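Drustonstead Workshop – Equipment Issues
Ticket 484
Arm loses position over the frame, wrist camera drops out
Status: Closed (one item carried over)
Area: Back bench, teal top
Priority: Normal
Opened: Tuesday, 7:40 pm

Problem as reported

The arm runs the first part of the Staltinside program without trouble, then ends up too far left when it comes down over the aluminum frame. The error is small on the first cycle and grows. By the third or fourth cycle the gripper is close enough to the left rail that I stop it by hand. On some runs the camera feed also freezes. The last good image stays up in the viewer and the program keeps going as if nothing is wrong.

No error message for the position problem. For the camera, the log shows this:

cam0: read timeout, retry 1
cam0: read timeout, retry 2
cam0: device lost (code 3291)

The arm was fine at the end of September. Since then the frame has been taken apart and put back together once, and the camera mount has been refitted. The software has not been updated.

Setup

Arm: the shop build, black extrusion links, base at the right side of the bench.
Gripper: lattice finger, pivot hub with the brass-colored ring, dark gray mounting plate.
Camera: black webcam on the tapered mount above the hub.
Control software: Inmont, same install as before.
Workpiece: rectangular frame in silver extrusion, laid flat, two upright pins on the top rail.

The program uses the pins as its reference. It finds them with the camera, works out where the frame is, and does every later move from that. If the pins are read wrong, everything after that is wrong by the same amount.

Steps taken

1. Restarted the controller and homed the arm. Ran the program with the frame in its usual place. Same result, left drift by the third cycle. Homing again between cycles made no difference, so I stopped suspecting a missed homing switch.

2. Checked the arm for play with the motors powered. Pushed on the wrist collar by hand from both sides. No movement I could feel. Went over the screws on the long link with a hex key and none of them took any turn. Checked the joint housing at the base end too. Also tight.

3. Ran the joints one at a time from the Inmont jog page, out and back, 20 times each, with a dial gauge against the link. All of them came back to the same reading. Conclusion: the arm goes where it is told. The position it is told is bad.

4. Brought the arm in over the open middle of the frame and stopped it to look at the cables. The black camera cable goes across the opening, over the right rail and on under the arm link. The white cable comes out from under the gripper plate, lies over the bottom rail and has a loose loop on the bench to the right.
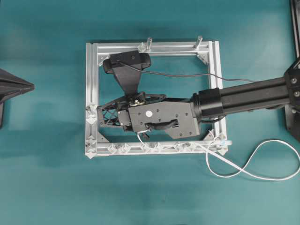 5. Moved the wrist through its range while watching the camera feed. The feed froze twice, both times with the wrist turned well over. Unplugged the black cable at the controller end, cleaned the plug, put it back. Froze again at the same angle. Swapped in a spare cable of the same length and the freeze went away. Put the old cable back to be sure and the freeze came back. The old cable is bad somewhere near the camera end. It went in the scrap bin.

6. With the good cable on, ran the full program again. No timeouts in the log. Drift still there, a bit less than before. So there are two separate faults, and the frozen image was making the second one look worse than it is.

7. Saved the pin positions found by the program on every cycle and put them in a spreadsheet. The distance between the two pins should be the same every time. It was. But both of them moved left together, a little on each cycle. Either the camera was shifting on its mount or the frame was shifting on the bench.

8. Marked the bench with tape at two corners of the frame and ran four cycles. The frame was clear of the tape by the end. It is sliding. The white cable is the likely cause. When the arm lifts and moves off, the cable drags over the bottom rail and takes the frame with it. The bench top is smooth and there is nothing holding the frame down.

That explains the slide but leaves one thing open. The program looks for the pins again at the start of every cycle, so a slide between cycles should be corrected. It was not being fully corrected. I went through the settings and found that "average with previous" was turned on for the reference step, with a window of ten readings. Each new pin position was being blended with the old ones, so the program was always behind.

I do not remember turning this on. The Inmont manual has it off by default. It may have come in with the settings file I copied over from the Oláh project, where the fixture is bolted down and averaging makes sense.

9. Turned averaging off. Ran ten cycles with the frame loose. The frame still slid but the arm followed it properly. Good enough to prove the point, though I would not leave it like that.

10. Before calling it done I went over the framework hardware, as any play in the rails would move the pegs as well. Looked at the corner brackets on the long rail, upper and lower, two bolts in each.
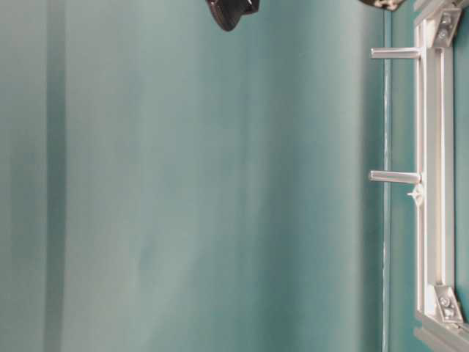
The bolts were all tight. I put a wrench on them anyway and got nothing. The small knob under the lower peg turned by hand with very little effort, so I snugged it up and put a paint mark across it. If it backs off again the mark will show it. The pegs themselves did not move when pushed sideways or pulled.

11. Rerouted the white cable. It now goes up along the arm link with hook-and-loop ties and comes down near the base, clear of the frame. Left enough slack at the wrist for a full turn. Jogged the wrist to both ends of travel – no pull on the connector.

12. Put two strips of thin rubber mat under the frame. Checked the height afterward because the mat raises everything. Changed the Z offset in the program to match.

Final test

Ran the program for just over two hours with the tape marks in place. The frame stayed on the marks. Pin positions in the log varied by less than I can measure with the gauge. No camera timeouts. I stopped it by choice at the end.

Cause

Camera freeze: damaged cable, fails when the wrist is turned.
Drift: frame pulled along the bench by the white cable, and averaging in the settings hiding part of the movement from the program.

Still open

The program should stop when the camera is lost. At present it carries on using the last image it had. I have set the retry count to 3 and added a check that compares the image time to the clock, but the check only runs at the start of a cycle. It needs to run before every downward move. Moved to its own ticket.

Notes for anyone using this bench

If you copy a settings file from another project, open the reference page and look at the averaging line before running. Leave the rubber strips where they are, or put the Z offset back to the old value if you take them out. Both values are written in the comment at the top of the Staltinside program.

The spare cable is now in use, so there is no spare. One needs to be ordered, same length, with the straight plug. The angled one hits the camera mount.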